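Journal > Odds and ends > Giving up sugar, sort of

Week 4 of no sugar in tea. Still cross about it. Started in January after I worked out I was on nearly 287 spoonfuls a month, visitors and "just a small one" included. Wrote it on the back of a Rulen receipt and stared at it for a bit.

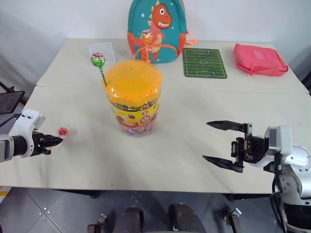 Tea was always going to be the hard part. Coffee I can drink black, toast I can have with butter, but tea without sugar tastes like a wet fence. Week one I cheated twice. And it's not as if sweet things go away - there's a tall jar with an orange lid and a lollipop stuck in the top, right in the middle of a white table, and I'm supposed to think about oatcakes. Had the oatcakes. Dry.

Things that helped, a bit:

1. Smaller mug. The big Girkum one holds far too much, so it's in the cupboard now.

2. Sutito mint tea after dinner. Never wanted sugar in mint so no fight there. 207 bags in the bulk box, will be drinking it untill summer.

3. Lollipops. Yes I know. One lasts ages and I don't bite them, so I count it as a draw.

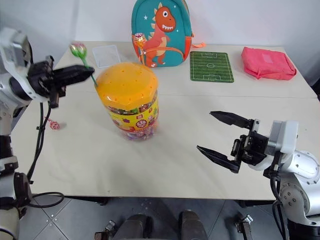
4. Going to bed earlier. The worst cravings are at 10pm, in front of the telly, so - no 10pm.

Tried the Sin sweetener drops too. Metallic. Gave them to my sister, who likes them, wich says a lot about my sister.

Next up is the 2 biscuits with elevenses. Not this month though.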